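4 Fitting the Trillard Clasp and Sizing the Chain

This section applies to Trillard chain bracelets supplied unassembled in the Horthorpe accessory kit. Read all steps before removing any links.

4.1 Measuring the wrist

1. Wrap the paper gauge around the wrist just above the wrist bone.
2. Read the value at the arrow and add 17 mm for a standard fit.
3. Compare the result with the link chart. Each link removed shortens the chain by 7 mm.

NOTE: Measure in the evening. A morning measurement may give a chain that is too tight later in the day.

4.2 Removing links

1. Lay the chain flat on the grey mat with the open ends facing you.
2. Open the end link sideways with the pliers. Do not pull it into an oval.
3. Remove the required links and store them in the pouch.

CAUTION: Plated links must not be reopened once closed. The plating can crack at the bend.

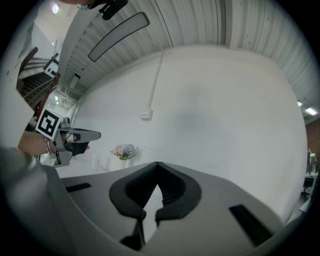 Clasp orientation determines how the bracelet sits when several are worn together. Fit the Drerico clasp with its lever facing the hand. Thin bracelets worn around the same wrist, as in the photograph, should be sized to the same length. A wider cuff is to be worn on the other arm, as its edge will mark the colour finish of a fine chain.

4.3 Checking the clasp

1. Close the lever until it clicks.
2. Pull the chain gently on both sides of the clasp.
3. If the lever lifts, replace the clasp with part 74.

4.4 Care

Remove the bracelet before applying perfume, sunscreen or hair products. Wipe with the Ichikawa cloth after wear. Do not use silver dip on plated parts. Replace the cloth after 300 uses or when it no longer lifts tarnish.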